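Home | Blocks | Cleaning | Swaps | FAQ | Contact

Print this page | E-mail this page

Old Wooden Blocks: Your Questions

I've been buying, scrubbing, sorting and passing on used wooden blocks for 18 years, first for my own kids and now mostly for the fun of it. These are the questions that land in my inbox the most. I update the page when I learn something new, or when enough people write to tell me I'm wrong!

How do I clean a box of used blocks?

Damp cloth, a drop of dish soap, and then dry them right away with a towel. Please don't soak them. Bare wood drinks up water and swells, and when it dries the grain stands up and feels fuzzy (you can sand that down again, but it's a whole evening). I do a small batch at a time and lay them out on a rack overnight with space between them. If you stack them while they're damp you'll get that sour basement smell, and then you're starting over.

For sticker goo I use cooking oil on a rag, wait a few minutes, wipe, and then go over the spot with soap. It's slow but it works on nearly everything except those old foil stickers, which I've mostly made peace with.

Can I put them in the dishwasher?

No. I did it once with a set I didn't care about much, and the long planks came out bent like potato chips.

Is old paint safe?

This is the one I take seriously. If a painted block is old and you don't know where it came from, treat the paint as possible lead paint until a proper test says otherwise. My oldest set is from 1925 and it lives on a high shelf where I can look at it. Kids don't play with it, and I don't sand it. Dry sanding old paint puts dust in the air and that's the worst thing you could do with it. If you've got toddlers who chew, buy something new or something plain.

Should I buy painted or plain?

Depends on who's playing. Plain blocks stack better in my opinion — paint makes the faces a bit slick, and tall towers slide. But little kids love color, and a mixed pile of painted blocks gets pulled out at my house far more than the handsome plain ones do. If you can only have one kind, I'd say go by the age of the child. Under four, color wins. After that they start caring about whether the bridge holds. 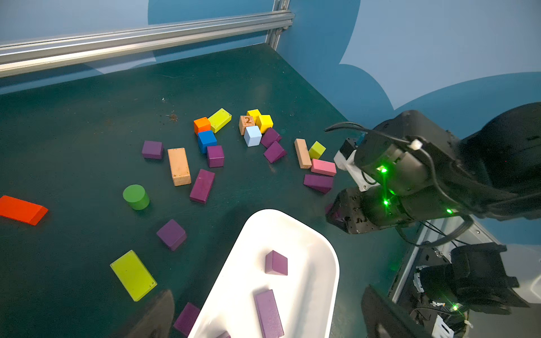 How many blocks do I need?

More than come in most boxes! A starter box of 20 is fine for one small child, and it'll keep them busy for a while. Two kids building together want 100, and they'll still argue over the arches. When I put together a set I go heavy on plain rectangles and light on fancy shapes, which always look great in the store and then sit there.

What size should I look for?

Pick one unit and stick with it. Blocks from different makers are often just a hair off from each other, and you don't see it until the fourth story of the castle. I learned this with my Zosent set, which I happily mixed with a bag from a yard sale in Gazi. The towers leaned and the kids blamed each other. Now I keep a sample of each size in my purse when I go hunting (yes, I've been asked about it at the airport).

What do you put on bare wood?

Usually nothing. Hands do a nice job over the years. If a set looks really dry and gray I'll rub in a thin coat of plain beeswax and buff it off the next day. Skip anything with a strong smell, and check the label to see whether it's meant for toys. Go easy on wax, too. I overdid it on my first set and those blocks still pick up lint.

Floor or table?

Floor for big buildings, table for small ones. A low table is great if you have a dog with a busy tail. Don't use your good one, though, or throw a mat over it, and don't fuss about scratches. Corners of wooden blocks are hard, and kids push them around like bulldozers. I'd much sooner have a beat-up play table than spend my afternoon saying "careful."

What's the best way to store them?

An open bin, low down, no lid. I've tried cloth bags, a beautiful box with a sliding top, and a rolling drawer from Flodik that I still use for train track. The bag got dumped and never refilled. The box pinched fingers. A plain bin with smooth rounded corners gets filled back up because you can sweep the blocks in with your arm, and it wipes clean in no time.

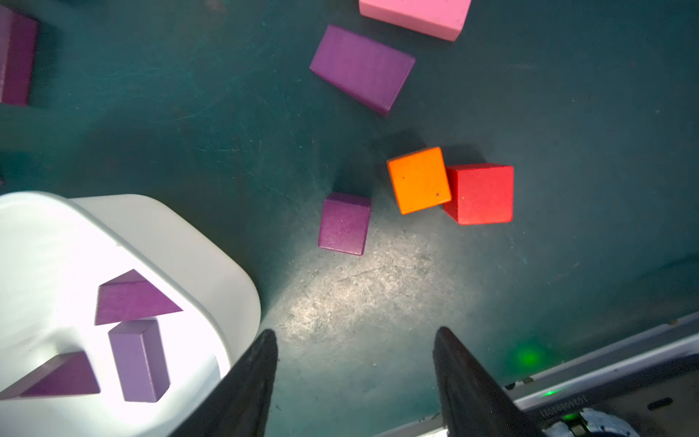 Wooden toy blocks and a white plastic bin on a teal tabletop.

Some blocks have chips and dents. Toss them?

I hardly ever toss one. A dent is nothing. A chip with a sharp edge gets a few passes with fine sandpaper (bare wood only, see the paint question). What I do throw out is anything split along the grain, as it'll throw splinters sooner or later, and anything small enough for a baby to choke on.

Do you sell or ship?

I don't ship. Blocks weigh a ton and the postage would cost you more than the set. I do swap in person at the Vovurska toy swap every April — doors open at 8 a.m. and the good stuff goes early, so bring coffee and a sturdy bag. I'm at the table near the back with all the arches nobody else wanted.

Can you tell me what my set is worth?

Probably not much, sorry. Send me a picture of the box, all four sides plus the lid, and I'll tell you what I know. Without the box I'm mostly guessing, and it can take me a couple of weeks to write back in the summer.

Print this page | E-mail this page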